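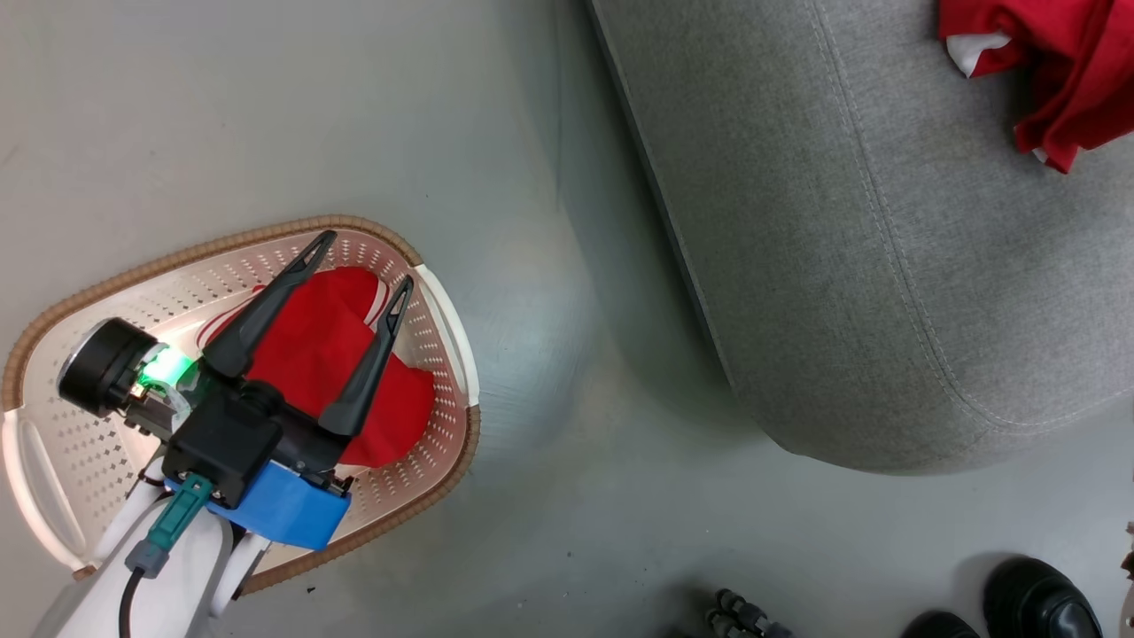
Red dye transfer is a temperature problem first and a detergent problem second. I spent most of September washing the same cotton fabrics at different settings, and the notes below replace my earlier post on the subject.

Direct dyes, common in cheap reds, hold to cotton by weak attraction and let go a little in every wash. Reactive dyes bond to the fiber, but the unbonded surplus has to be rinsed out at the mill, and often it isn't. The first kind bleeds for years. The second usually stops after a few washes.

My test is simple. Wet a white cotton swatch, press it on an inside seam for 5 minutes under a weight, and check it in daylight. If the swatch is pink, the item gets washed alone in cold water. I repeat the test after each wash and stop when I get 2 clean swatches in a row.

Salt and vinegar did nothing I could measure. Hawi Feyisa wrote to say a commercial dye fixative worked on her tablecloths, which fits the chemistry for direct dyes – I have not tried it on anything reactive.

Leaving a damp load sitting is worse than a warm cycle. Wet fabric pressed against wet fabric keeps trading dye, and the marks have hard edges that are difficult to get out. Empty the drum when it stops.

Polyester is a separate case and I'll cover it once the swatches are done.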